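3.2 A tarefa simulada e o trabalho dos operadores

Na unidade da Cestwood, a separação de peças pequenas era feita por seis operadores, divididos em dois turnos. Antes de instalar o braço na linha, a equipa preparou uma tarefa em simulação, com cubos de cores diferentes e um bloco maior que serve de apoio (Figura 2). A tarefa é simples, mas obriga o braço a trabalhar em alturas distintas, o que também acontece na bancada real. 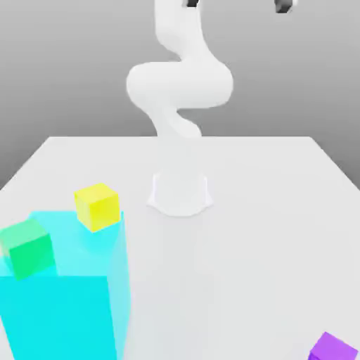
Figura 2. Ambiente simulado: braço robótico branco, bloco ciano com os cubos amarelo e verde em cima, e cubo roxo sobre a mesa.

Os operadores participaram em quatro sessões, realizadas em junho, nas quais propuseram a ordem de recolha das peças. Notámos que a mudança principal não foi no esforço físico. Quem antes separava passou a vigiar a célula e a decidir quando deve ser interrompida, e esta decisão foi sentida como uma responsabilidade nova. Dois operadores pediram formação adicional sobre o programa Vudden, usado para definir as sequências. A chefia aceitou o pedido, mas as horas de formação ainda não contam para a avaliação anual.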